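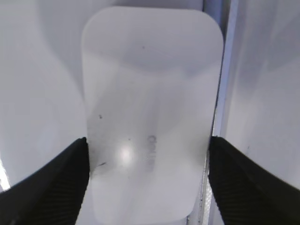 I rebuilt the location codes for my storage room in July, after the old scheme ran out of letters. The old scheme dated from the apartment in Harju, where everything I owned fit in one closet and a single letter per shelf was enough. The new room has three walls of shelving and a shallow cabinet, and by spring I had labels reading S, S2 and S-new on three different shelves. I also had a number of things with no label at all. Pale matte plastic is the worst surface for that, as it picks up small dark specks and thin streaks that look like pencil from two steps away, and I have more than once leaned in to read a mark that was only a scuff. A label needs its own background and a fixed position, or it gets lost among the accidental marks.

The code format

Each location gets a wall letter, a shelf number counted from the floor, and a bin number counted from the left. A-3-2 is the A wall, third shelf, second bin. Counting from the floor matters if you ever add shelves, because they nearly always go on top. I started from the top the first time and had to relabel a full wall.

I left out I, O and Q. Walls are letters and everything else is a digit, so I and O would be readable from context, but I also type these codes on a phone.

A bin keeps its code when its contents change. The code is printed on the shelf edge, and a second copy goes on the bin so that it can be returned to the right place. If the bin moves permanently, it gets a new label. Contents are never written on either one. I tried contents labels for two years and found that they were accurate for a few weeks after printing.

Tape and bins

The tape is Bumis half-inch, black on white, laminated. It holds on painted shelf edges and on the Tusis bins, and it comes off clean from both if warmed with a hair dryer first. It does not hold on raw particle board. For those shelves I put down a strip of clear packing tape and stuck the label to that.

Text height is 16 point on the shelf edges and smaller on the bins. The tape printer offers a larger size, but A-10-2 then wraps onto a second line, and the printer centers the second line with no way to turn that off.

The Tusis bins have a slight taper, so a label placed high on the front tilts back and catches the ceiling light. Mine are an inch below the rim. The lids are interchangeable within a size and do not get labels.

The index

The index lives in Skolport, which is a plain table editor with decent search. I have 204 rows at present. The columns are code, item, quantity band, and date last handled. The quantity band is one of none, low or enough. Exact quantities went out of date faster than the contents labels did.

Search has to tolerate the names I will think of later, so the item field carries synonyms. The row for cable ties also says zip ties. The row for furnace filters also says air filter, HVAC and the nominal size. This took an evening and has been more useful than anything else in the project.

 Changing a wall letter on the shelf means reprinting every label on that wall, 17 on the smallest one.

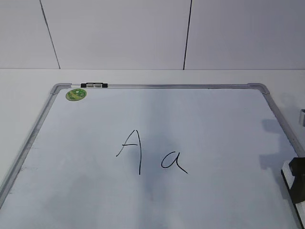

Things still unresolved

Long items. Curtain rods and a level lean in the corner between the A and B walls and have the code A-0-0, which breaks the format. Skolport sorts it first, so at least it is easy to find.

Items in use. A drill that has been on the kitchen counter for a week is still listed at B-2-1. I considered an "out" flag and decided I would not keep it up.

Borrowed items have no rows.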